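Chapter 7
Claims on the Package

Terms to know: recyclable, recycled content, diversion rate, recovery rate, contamination, residue, take-back program

Before you read
Find a package in your home that makes a claim about the environment. Copy the claim down word for word, including any small print near it. Keep the note. You will need it at the end of Section 7.3.

7.1 A word that promises very little

Earlier chapters dealt with what happens to household waste after it leaves the curb. We looked at trucks, sorting lines, landfills and the prices paid for scrap. This chapter goes back to the other end of the chain, to the words printed on things before anybody buys them. Those words shape what people put in which bin. They also shape how people feel about buying the thing in the first place, and a careful reader should suspect that the second effect matters more to the seller.

Start with "recyclable." The ending of the word carries most of the trouble. A washable shirt is a shirt that could be washed. It may be lying on the floor. In the same way, a recyclable tray is a tray that could be turned into something else, provided that a collector accepts it, a sorting plant can pick it out, a mill wants the material, and the price covers the trip. The package speaks to the first half of that sentence and leaves the rest to you.

None of this makes the word a lie. Plain paper and steel cans are called recyclable, and large amounts of both do get recycled. The difficulty is that the same word, in the same type size, can also appear on products made of several materials stuck, molded or woven together, where the chance of recovery is much lower. Anything with a cord is a good test. A cable contains metal that scrap dealers will pay for, wrapped in a plastic jacket that they mostly will not. A connector adds a second plastic and a few tiny contacts. Calling the whole length recyclable is true of the metal, doubtful for the jacket, and close to meaningless for the household that has one cable to get rid of and no place that takes it.
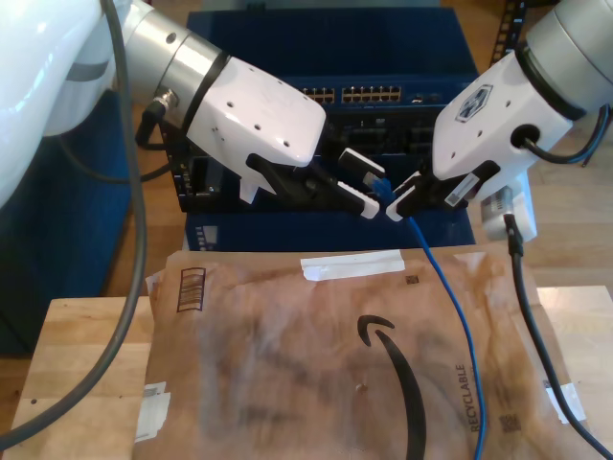

Sellers know this, which explains the popularity of phrases such as "made with recyclable materials." Read it again slowly. It says that some of the materials belong to a class that can be recycled. It does not say how much of the product they make up, or whether they can be separated once they are joined. A concrete block with a penny in it would pass.

"Recycled content" is a different claim, and a stronger one, because it describes something that has already taken place. Even so, look for a percentage, and look for where the material came from. Trimmings swept up from a factory floor and fed back into the same machine are counted by some companies as recycled content. Most shoppers picture something that another household threw away.

7.2 The box it came in

Cardboard deserves a section of its own, partly because it is the great success story of household recycling and partly because success stories tend to go unchecked. Corrugated board is easy to recognize, easy to bale and usually worth something. Mills have used old boxes to make new ones for a long time. If a printed claim can be trusted anywhere, it ought to be on the side of a box.

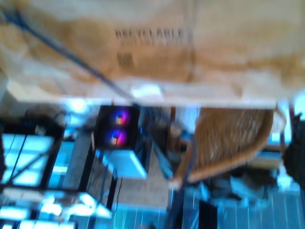 Figure 7.1 A cardboard box printed with the word "RECYCLABLE." The claim describes the board and says nothing about local collection.

The claim is still incomplete. Paper fibers get shorter each time they are pulped, so a box cannot go around forever without new fiber being added somewhere. Food grease can spoil a load. Board that has sat in the rain is heavier, and a mill that pays by weight has no wish to buy water. Some boxes carry coatings that slow the pulping down. The printed word is the same in every one of these cases, and it was put there at the box plant, long before the box had any history at all.

There is also the matter of what the box takes credit for. A product packed in recyclable board is often sold as though the virtue of the board had soaked into the contents. Consider the Skirnex, a countertop ice maker sold by the firm Nikolaidis. The carton carried a green leaf and the line "97 percent recyclable packaging." Shoppers who were asked about the line tended to repeat it as a statement about the machine. Nikolaidis could reply, correctly, that it had said no such thing. It had merely placed the leaf next to the picture of the machine.

How was the 97 percent worked out? The firm divided the weight of the carton by the weight of all the packaging. A carton is heavy and foam is light, so the two foam end pieces, which took up a good part of the space inside, hardly registered. Measured by volume, the figure would have been far lower. Neither method is wrong. A reader who is given only one of them, without being told which, has been given an advertisement.

7.3 Numbers from city hall

Companies are easy to doubt. People are slower to doubt their own town, and they should learn to do it, politely.

The city of Cleltham reported that it had diverted 3,592 tons of household material from landfill in a single year. The announcement went out in January, and the local paper printed it without a question. Residents were pleased. Three words in the sentence needed attention, and the first was "diverted."

A diversion rate counts what was sent somewhere other than the landfill. It is usually measured at the door of the sorting plant, as the trucks roll across the scale. What leaves by the back door is another number. The Avton plant, which sorts material for Cleltham and several of its neighbors, pulls out residue: wet paper, garden hoses, diapers, bags full of who knows what. Residue goes to the landfill after all. In the Cleltham report it had already been counted as diverted, and it was never taken off.

The second word was "household." Part of the total was yard waste, and part was concrete from small home repairs, which weighs a great deal. Crushing concrete for road base may be a sensible thing to do. It tells us little about whether the blue bins are working.

The third word was "landfill." Material that is burned has also been kept out of the landfill. Whether a town should be proud of that is a fair subject for debate, but the debate can't begin until somebody writes down how many tons were burned.

Old electronics show the problem at its worst. They come in odd shapes, they hold some materials of value and some that are dangerous, and they sit in homes for years before anyone decides what to do with them. A desktop computer has a metal case, circuit boards, fans, wiring and screws, and each of these has a different buyer or no buyer. Take-back programs run by retailers will accept a machine at the counter. Very few will tell the customer what became of it.

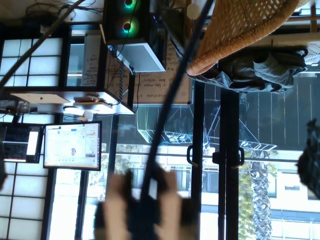
Delay matters here. Many surveys ask people what they did with the last device they got rid of, and so they miss every device that has not been gotten rid of yet. One survey of 1,000 homes in the Avton area reported that 90 percent of respondents "recycle electronics." The question on the form had been: "Would you recycle an electronic item if it were convenient?" A person with a closet full of dead printers could say yes with a clear conscience.

Be careful, too, with the step from doubt to dismissal. It is common to hear that recycling is a fraud and that everything ends up in the same hole. That claim is as sweeping as the green leaf on the carton, and it usually comes with less evidence. Metals are recovered at a profit. Cardboard is recovered in huge amounts. Glass depends heavily on where you live, and plastics depend on the type, the color and the week. A student who rejects every claim has done no more work than one who accepts them all.

What, then, should you ask? We will use four questions through the rest of the chapter, and they apply to a cereal box as well as to a city budget.

What exactly was measured: weight, volume, number of items, or good intentions?
At what point in the chain was it measured?
What was left out of the total?
Who would have to pay if the number were lower?

The last of these makes some readers uncomfortable. It does not accuse anyone. The people who collect figures on waste are often the same people whose contracts depend on them, and it is reasonable to want to know that before leaning on the figures.

Take out the note you made before reading. Put the four questions to the claim you copied, and write down which ones the package answers. Then look up the list of accepted materials for your own address and see whether the package is on it. Section 7.4 begins with plastics, where the numbers inside the small triangles are widely taken to mean something they do not.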